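Mullwood Bedding Register

README for release 3
Last updated 2024-03-13

Contents of this folder

beds.csv, one row for each bed
layers.csv, one row for each sheet, blanket, quilt, throw or cover
washes.csv, one row for each wash, airing or trip to the launderette
notes.txt, everything that would not fit in a column

Those are the 4 files, and you can open all of them with whatever spreadsheet program you already have. If you only have the patience for one, I'd start with notes.txt, which is by far the best read.

What the register is

The Mullwood Bedding Register is a record of what people in and near Mullwood keep on their beds, how the layers are put together, and how each layer is looked after over the year. It covers 103 beds. I began it because I wanted to know how often other households washed a wool blanket, and the advice I found was either printed on a label or shouted by somebody selling detergent. I asked a few neighbours, who had strong feelings, and they passed me on to their sisters and cousins, who had stronger ones, and before very long I had a shoebox full of bits of paper and a spreadsheet with a column called "misc" that had grown wider than the screen.

So this is the tidied version. It is still a homely sort of thing and I'd like it to stay that way, but the columns now mean the same from top to bottom, and the dates are all written the same way round (they weren't in release 1, and I'm sorry to everyone who had to untangle that).

How the entries were collected

Each household filled in a paper sheet for each bed, starting in July and carrying on for as long as they could bear it. Some kept going beautifully. Others sent me a very full first month and then a postcard. I have kept both kinds, and the column called months_kept in beds.csv tells you which you are looking at. The longest run of entries for a single bed has up to 70 washes in it, counting airings on the line, and belongs to a household with a very old dog.

I typed everything up myself. Where I couldn't read the handwriting I rang up and asked, and where I couldn't get an answer the cell is left blank. A blank means "don't know". It never means "none", for which the word none is written out in full.

The columns in beds.csv

bed_id is a number and nothing else. It doesn't tell you the street or the order in which people joined.

size is single, small double, double, king or other. "Other" takes in two cots pushed together and a boat bunk.

room_use is what the room is mostly for, in the household's own words. Spare rooms are where things get interesting, as a spare bed does a great deal of work as a shelf, an ironing table and somewhere to put coats.

heating is yes, no or sometimes. Please be kind to this column. People have very different ideas of what counts as sometimes. 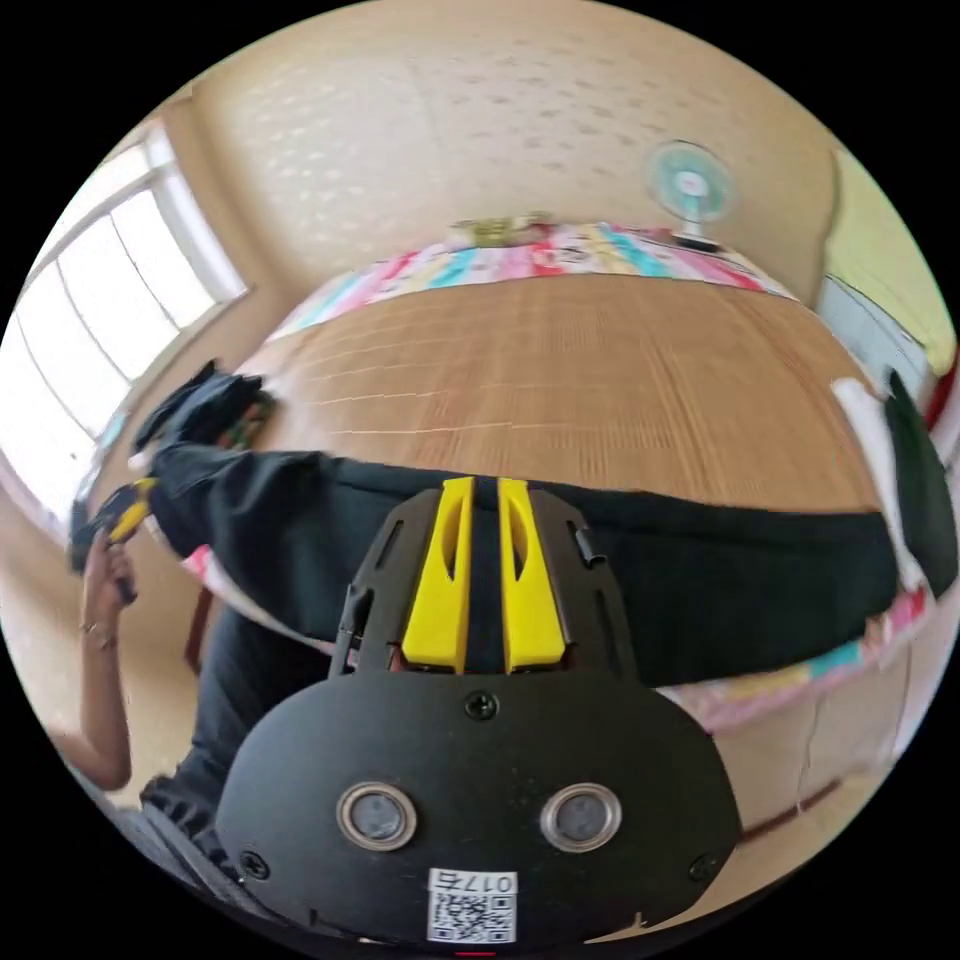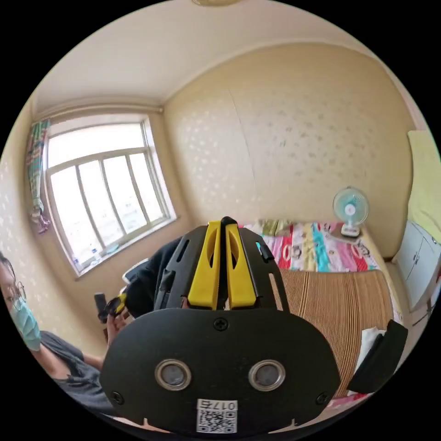
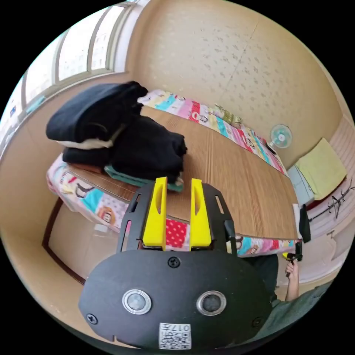
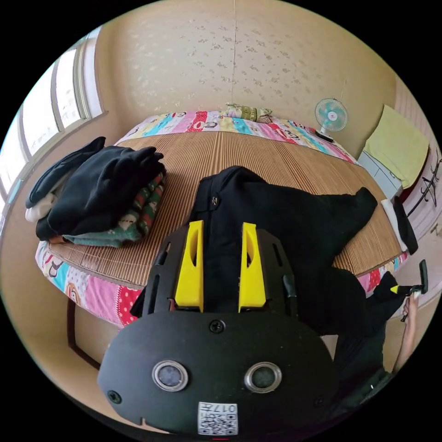
One reader of release 2 wrote to say that the spare beds ought to have been given a file of their own, as a quilt that is slept under every night and a quilt that only comes out for visitors can't sensibly be averaged together, and that anyone working out how long a cover lasts would come away with far too cheerful an answer. I think that is fair. I haven't split the file, mainly to keep the bed numbers steady for people already using them, but I have added a column called nights_used to layers.csv, which takes one of the words every, most, some or few. If you are looking at wear, do please sort by that first.

The same letter asked what happens to a bed that changes over from one kind to the other when a grown-up child moves out. It keeps its number, and the change is written up in notes.txt against the month it happened.

The columns in layers.csv

layer_order counts upwards from the mattress, so the mattress protector is usually 1 and the top throw is the highest number on that bed. A few households wrote theirs from the top down. I have turned those over and marked them with "turned" in the remarks, in case I got one wrong.

kind is sheet, blanket, quilt, duvet, throw, cover or topper. I spent a foolish amount of time on the difference between a quilt and an eiderdown, and in the end I have gone by whatever the household calls it. The remark column will often tell you more.

fibre is cotton, wool, linen, down, man-made, mixed or unknown. Unknown is the commonest answer for anything inherited. Please don't guess these back in from the washing temperature, as several of the wool blankets have been treated quite shockingly and come through it.

source says how the thing was come by: bought new, bought second-hand, given, made at home, or always been there. That last one was suggested by so many people in the same words that it seemed silly to fight it.

maker is filled in only where there was a label that could still be read. Tolico and Flumon both turn up several times and are spelt the way they are on the label, and I have left Hsu in capitals and small letters exactly as it was given to me. I have no connection with any of them, and the numbers are far too small for you to say one is better than another.

The columns in washes.csv

method is machine, hand, launderette, dry clean, aired or spot. "Spot" means a damp cloth and some hope.

drying is line, rack, tumble, radiator or over the banister. I did try to fold that last one into rack, and was told firmly that it was a different thing altogether.

reason is free text and is the column I would save from a fire. It runs from "due" through "cat" to one very long entry concerning a blackcurrant cordial, and you could lose a pleasant evening to it.

Things to be careful of

The households are people who were willing to write down their washing for the better part of a year, so they are probably more particular than most. There are also more keen sewers among them than you would meet by knocking on doors, thanks to the way the sheets were handed along. I wouldn't use the register to say anything about the country at large.

Summer is better covered than winter. Everybody starts with a sharp pencil in July and by the dark end of the year it has rolled under something.

Washing temperatures are what people set on the dial, and old machines have their own ideas. I've not tried to correct for that.

A few households share a machine, and in those cases one load may appear against more than one bed. The column shared_load will be yes for each of them, so do check it before adding up how much water anybody used.

Changes since release 2

Added nights_used to layers.csv, as above.
Put right a muddle in which three double beds were down as king.
Moved all remarks about moths into notes.txt, under a heading of their own.
Took out one bed at the request of the household. Its number won't be used again.

Using and sharing

You are welcome to use the register for teaching, for your own curiosity, or for anything else that does nobody any harm. Please say it came from the Mullwood Bedding Register and mention the release number, so that people can find the same version. I'd ask you not to try to work out who any of the households are. They were very frank about their pillowcases and I promised them a bit of privacy in return.

Corrections are always gladly received. If you are sending one, please quote the bed_id and the name of the file. New sheets for the next release can be had in large print too, and I'm especially short of bunk beds.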